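3.2 Where medicines were kept in the home

Storage was the part of the home visits that gave us the most varied material. Figure 2 was taken in a kitchen.

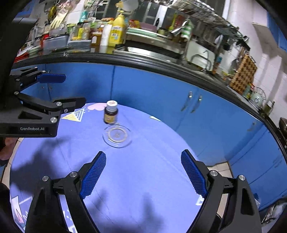
Figure 2. Small brown bottle with a white screw cap, and a clear glass dish, on a cloth-covered kitchen table.

The kitchen was the most common place for medicines in daily use. Of the 100 households in the Skusby sample, 40 kept every regular medicine there, and a further 33 kept at least one there and the rest elsewhere, usually in a bedroom or bathroom. The remaining households used the kitchen only for short courses, such as antibiotics that had to go in the fridge, or did not use it at all.

We had expected the bathroom cabinet to feature more strongly. Earlier advice leaflets in the district assumed that it would, and warned at length about steam from baths and showers. Several people told us they had moved their tablets out of the bathroom years ago after reading such a leaflet, and had put them on a shelf above the kettle or next to the cooker. The damp and warmth there may be no better. The leaflets did not mention kitchens.

Within the kitchen, we recorded three kinds of place. The first was closed storage, meaning a cupboard or drawer with a door that shut fully. The second was open storage, such as a shelf, a windowsill or the top of the fridge. The third we called the table, although it also took in worktops and trolleys. Items on the table were often the ones taken most regularly. People described leaving them out as a way of remembering, and some linked a given medicine to a given meal or cup of tea. One woman turned her bottle upside down after the morning dose and back again after the evening one. When her sister came to stay and tidied up, she lost track and rang the pharmacy.

This finding matters for the way advice is given. A person who is told to put everything away may follow the advice and then miss doses. In the follow-up calls in December, 4 of the households that had moved medicines from the table to a cupboard had moved them back. All of them gave forgetting as the reason. None mentioned heat, light or the safety of visitors, though these were the points stressed in the printed sheet.

Liquid medicines raised separate questions. Bottles were more likely than boxes to be kept past their date, and the date of opening was seldom written on the label, even where a space was printed for it. Spoons and small cups were often kept apart from the bottle they belonged to, in the cutlery drawer or on the draining board. Where the measuring cup had been lost, a teaspoon from the drawer was the usual substitute. We did not test the volume of these spoons and can say nothing about the size of any dosing error.

Visits by grandchildren changed the pattern for a few days at a time. Most grandparents in the sample said they cleared the table before such a visit and put medicines on a high shelf or in a wardrobe. Fewer could say exactly what they had cleared. Two found a missing packet some weeks later – in one case in a hat box. We did not ask about child-resistant caps in the first round of visits, and the question was added too late to be reported here.

The Brenico households differed in one respect. Many of them live in older flats with very small kitchens, and medicines were more often kept in the hall, in a sideboard near the telephone. The interviewers thought this went back to the time when repeat prescriptions were ordered by phone and the packet had to be close at hand for reading out the name. We could not confirm this, but several people still kept an order pad in the same drawer.

Storage records were coded using the Multeo sheet, with one change. The original sheet allows a single place for each medicine. We allowed two, because weekly pill boxes meant that the same tablets were often kept in both a cupboard and a box on the table. Under the original rule these would have been entered as closed storage only, and the share of medicines left out in the open would have been too low. The same problem may affect the Kushwaha survey, which used the sheet unchanged, and the two sets of results should be compared with care.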